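Ticket: Skotano two-arm home kit, small-object pickup
Status: Open
Product: Skotano kit with the Hurard hand option, on 30-day evaluation
Opened by: Hortensia Gaete
Assigned to: Emiliano Domínguez, Medina support
Opened: 2022-09-01

Summary

Pickup of small metal objects does not match what the product page says. The page lists "keys, coins, cards" under supported household items. We have been able to confirm coins and cards only in the sense that the software has an entry for them. Keys are what our client cares about, so keys are what I tested.

What we were told

The sales sheet claims the hand will pick up "everyday small items from any flat surface at sitting height." It also quotes a figure of 1000 successful picks before the pads need changing. I asked for the test conditions behind that figure in April, before we agreed to the evaluation, and got a brochure back. I would still like them.

What happens

The arm finds the keys. I have no complaint about that part. The hand comes in low, the fingers close, and the log writes GRASP OK. Then the lift starts and one of these follows:

- the ring slides out and the keys stay on the surface
- the fingers hold a single key by its blade, the bunch swings, and the arm stops with a load warning
- the keys come up fine

The third one does happen. It happens often enough to make a nice demo and not often enough to sell to anybody. My bigger problem is that the log says GRASP OK in all three cases.

Steps already tried

1. Restarted the controller and both arms. No change.

2. Ran hand calibration from the Pemis app, twice. Passed both times. I don't know what it checks, as it also passed with a strip of tape left on one finger pad (my mistake, since removed).

3. Dropped the closing speed from the default to 500 in the hand settings. The app gives no unit for this number and neither does the manual. The ring slips a little less. Please tell me what 500 is 500 of.

4. Moved the test from a table to a low plastic stool, on the advice of your first-line person, who said the table was probably too high for a good wrist angle. Keys laid flat by the hand hole, blades fanned out to the left, right hand going for the ring. Left hand parked open.
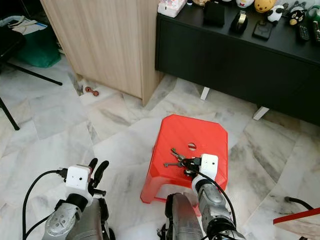 5. Swapped the key bunch for a single key on a ring. Worse, if anything. With less metal to close on, the fingers meet before they have hold of it.

6. Changed the finger pads for the spare set in the box. The new pads feel softer to me, but the result is the same.

Reply from Emiliano Domínguez, Medina support

Hello Hortensia, thanks for the detail. A few points from our side.

GRASP OK means the fingers stopped before reaching full close. It does not mean the object is secured. I agree the wording is poor and I have passed that on.

The speed value is a raw motor setting with no unit. We suggest staying between 500 and the default for now.

Could you try the following?

a) Update the hand firmware to version 8. The Pemis app will say you are up to date. You need to press the refresh arrow on the device page, then wait for the second prompt.
b) Set "post-grasp hold" to 2 seconds before the lift.
c) Send the full hand log for one good pick and one bad one.

On the stool: the opening in the top should not cause trouble as long as the object is fully to one side of it.

Reply from Hortensia Gaete

Firmware updated. It took more than one go, and the app showed the old number until I closed it and opened it again.

The hold setting helps with the swinging. It does nothing for the slipping, which I would expect, given that waiting on a loose grip leaves you with a loose grip. Both logs are attached. In the bad one the finger current drops right after close and the software carries on to the lift anyway. If I can see that in a text file, I assume the controller could see it too.

Two things I want answered before I put my name to a purchase:

- Will there be a check after the grasp that can fail, and is it part of the kit or a paid add-on? The price list has a line called "Hurard grip assurance" with no description - is that it?
- What surface, what keys and what hand settings were used for the 1000 picks?

Please leave the ticket open. The last one was closed as "resolved by update" while I was still downloading the update.

Internal status: waiting on Medina engineering. Logs received. Firmware 8 confirmed on the right hand, left hand still to be checked.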